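**Flimbridge 2 ist da: Diktieren, ohne hinterher alles neu zu tippen**

Eltuvville, im September

Ich gebe es gleich zu: Ich habe Diktierprogramme jahrelang gehasst! Man redet fünf Minuten, und danach sitzt man eine halbe Stunde da und setzt Kommas. Deshalb freue ich mich so, dass wir bei Jamudine heute Flimbridge 2 veröffentlichen – unsere Diktiersoftware für Leute, die viel schreiben und wenig Lust auf Nacharbeit haben.

Flimbridge setzt die Satzzeichen jetzt beim Sprechen, kennt 64 Sprachbefehle (mein liebster: »Satz weg«) und merkt sich Eigennamen nach der ersten Korrektur. Mein Kollege Sang-wook Wi hat dafür die komplette Spracherkennung umgebaut, und zwar so, dass sie ganz ohne Internet läuft.
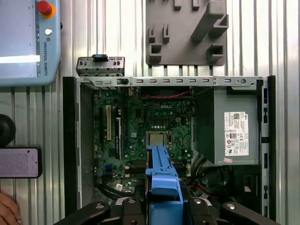

Getestet haben wir mit 140 Leuten aus Kanzleien, Praxen und Redaktionen. Die Kanzlei Heiskanen war von Anfang an dabei und hat uns Schachtelsätze geschickt, bei denen ich selbst zweimal Luft holen musste. Danke dafür, wirklich!

Flimbridge 2 gibt es ab sofort für Windows und macOS, als Einmalkauf für 23 Euro. Wer schon die erste Version hat, bekommt das Update kostenlos, einfach im Menü unter »Hilfe« nachsehen. Eine Linux-Fassung ist in Arbeit.

Fragen, Testlizenzen, Interviewwünsche? Schreibt mir gern über das Presseformular auf unserer Website.

Aoife Coughlan
Produktleitung, Jamudine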